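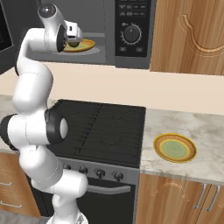 Gwynne Gromberg
Simulation technician, Trusville lab

Drusora kitchen cell: setup gallery

Drusora is our simulated kitchen. It has one arm, one stove, one microwave and a small set of dishes, and most of our handling tests start there before anything goes near the hardware. This page covers how the cell is kept in order. It was last revised in September 2026.

Microwave reach, gripper over the plate. The second plate is out on the marble counter to the right of the stove.

We use this pose to check the arm after any change to the scene file. The cavity leaves little room for the wrist, so an error in the base position shows up here sooner than it does over the open counter.

Base position
The arm mount is set from the front edge of the cooktop, and all other offsets are taken from it. If you move the stove, move the mount with it and save both together. In March the stove was shifted on its own and we spent two days chasing a joint limit warning that had nothing to do with the joints.

Collision shapes
The links use simplified shapes. The cabinets use boxes, and the carving on the doors is texture only as far as contact is concerned. The microwave has its own set — five walls, the door and the turntable — and these must be rebuilt by hand when the model is rescaled. Leave the gap between the turntable and the cavity floor alone. Closing it makes the plate jitter.

Plates
Both plates come from the same model, with the same mass and friction. Edit the model and reload the scene. Values changed on one copy are lost at the next reset.

Gripper
Finger force is capped in the cell settings. If a plate slips during a lift, check the contact friction first, then the step size, and only then raise the force. Open the fingers fully before the wrist comes back out through the door.

Routine check
We run 500 resets after each change and read the log for contacts at step zero. More than 7 means something is overlapping and the scene goes back for repair. The longest clean run so far is 1,117 resets, on the current version.

Backups
The last 80 scene files are kept on the Gromberg drive. Copy one to your own folder before opening it. The viewer writes to the file when it closes, even if you only looked around.

Back to all cells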